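Who teaches the robot to pick up a bag?

When you open the kitchen cupboard and take out a bag of food, you do not think about it. Your fingers know how hard to press. A robot knows nothing like this. It has to learn, and it learns from people who have a job to do.

This page is about a workplace called Plurngate, where bags and boxes of food are sorted and packed. Some of the work there is done by machines now. We wanted to find out what happens to the people when the machines come.

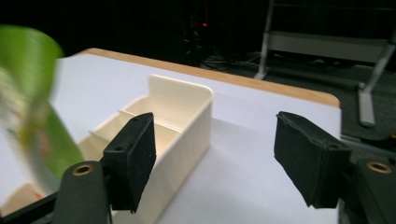
By Rizal Raju
For readers aged 8 to 11
August 26, 2024

A gripper is a tool with fingers. The fingers in the first picture are black, and they have pads on the inner side. Between them you can see a white table, and on it a cream plastic tray with thin walls inside.

A gripper can be put at the end of a robot arm, but it can also be held by a person. When a person holds it, the person does the thinking and the tool does the touching. At Plurngate the workers use hand-held grippers to show how a job is done. They pick a thing up, move it and let it go. A computer keeps a record of many such movements and looks for what they have in common. Later a robot arm can try to copy them.

Why is a bag so difficult?

A box is easy for a robot. It has six flat sides and it keeps its shape. A bag is another matter. If you press it on the left, it grows on the right. It bends and it makes folds, and it shines under the lamps, so that a camera can be confused about where the bag ends.

You can try this at home. Take two wooden spoons, one in each hand, and lift a small bag of pasta with them. Then try the same with a book. Which one did you drop? Now ask a friend to do it and look at how they hold the spoons. Perhaps they found a way that you did not think of. The computer also needs to see different ways from different people.

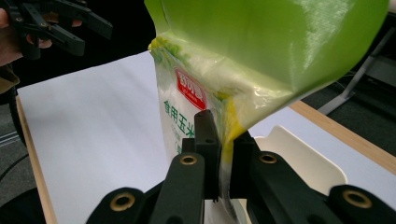
Held at its lower edge: a bag with Chinese writing that says "edible corn".

Look at the folds in the plastic. Every time somebody takes hold of a bag, the folds come in another place. There is a second gripper too, with a hand around it. Some jobs need two hands, and then the worker must use two grippers and make them agree with each other. New workers find this slow at the beginning. One of them told me it was like learning to eat with a knife and fork again.

What did people do before?

Before the machines, a packer at Plurngate stood at a long table and filled trays by hand. There were 67 packers. A packer had to turn and reach all day, and in the evening many of them had sore shoulders. They were also very fast. A good packer could fill 15 trays while a beginner filled only four or five.

Then the company bought its first robot arms from a firm called Fluler. The arms were good with boxes and bad with bags. So the packers kept the bags, and the arms took the boxes.

What changed for the workers?

Several things changed, and the workers do not all feel the same about them.

Some packers became trainers. They are the people who use the grippers and show the movements. They say the work is lighter and they can sit down for part of it. They also say that it can be boring to do the same movement 60 times, each time with care.

Some learned to look after the machines. For this they went on a course in a town called Ďurica, and it was not short. They had to learn how to stop an arm safely, how to clean it and how to find out why it does not move.

Some people left. A few wanted to leave, and a few did not. When a company needs fewer hands for one kind of work, it is fair to ask what will happen to the people who did it. At Plurngate the workers asked this question in a meeting, and the company promised that there would be no new arms before October without talking to them first.

Who decides?

A robot does not choose to come to a workplace. People choose it. They decide which jobs it will do, how quickly it will work and who will get the time that is saved. That time could make the working day shorter, or it could be used to pack more trays. At Plurngate they are still arguing about it.

Words to know

Automation – when a machine does a job that people did before.
Gripper – a tool with fingers for holding things.
Trainer – here, a person who shows a machine how to do something.

Something to talk about

Think of a job you do at home or at school. Would you like a machine to do it? Is there any part of it that you would want to keep for yourself?

Next time: how the parcel boats of Sumen find their way in fog.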